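Bottle Launches and the Returns Problem

By the trade desk columnist, June

Every summer the drinks trade finds a new way to put a new bottle in front of people, and every autumn the same trade asks why repeat orders fell short. I have sat on both sides of that discussion. My view is that most launch budgets are spent at the wrong end of the bottle's life. The money goes to the first sale. It should go to the return of the empty. 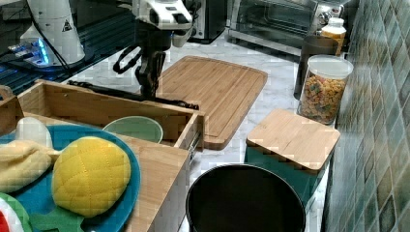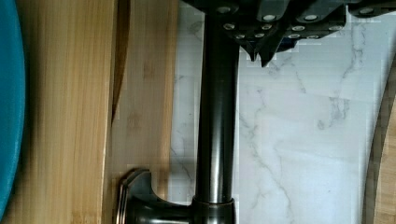
Gyamfi disagrees, and told me so at length: a refill scheme is a logistics cost, a launch is a marketing cost, and mixing the two budgets means that neither gets measured properly. A shopper who never hears of the drink will never bring a bottle back.

The point about measurement is fair. The conclusion is not. A returnable bottle carries its label through the home, sits by the door, and goes back to the store in the hand of the person who bought it. That person is then standing a few yards from the shelf. I can't think of a poster that does the same work, and a poster is charged to marketing without argument.

Take the Gritis cordial launch as a case. The bottle was rated for 16 trips. Its deposit was set low so that the shelf price would look good in the opening weeks, and the return points were left to the stores, which put them wherever there was a gap. In one store I visited, the return point was behind the garden furniture. The average bottle made two trips. At that rate a heavy refillable bottle is worse than a light single-use one on both cost and material, and the brand had paid for the heavy one.

Triteck, which handled the crates, had proposed a higher deposit and a fixed return point at 200 stores before the launch. The proposal was put off until the second year. By then shoppers had learned to put the bottle in the glass bin, and a habit of that kind is slow to shift.

There is also the matter of crates. Hirent leases them by the day, 365 days a year, whether they are full, empty, or stacked in a yard. Slow returns therefore cost money twice – once in lost glass and again in idle crates. Neither cost shows up in a launch report, which normally closes after the first few weeks of sales.

I would change three items. Set the deposit before the shelf price. Pay stores a handling fee per bottle, so that the return point gets decent floor space. Keep the launch report open until the average bottle has made its fourth trip, and judge the campaign on that figure.

None of this makes a good press photo. It would mean smaller opening events, and some brand managers would have moved to another job before the results came in. I would still sign the budget.

Comments (3)

glasshalf
The deposit has to be high enough to annoy people slightly. Ours was raised in January and the returns went up within weeks.

route1801
I drive crates for a living. Mixed bottle shapes are the real trouble – you can't stack them and you can't sort them at the dock. Nothing in the article about that.

M. in accounts
Agree on the handling fee. Who pays it when the bottle is shared by several brands?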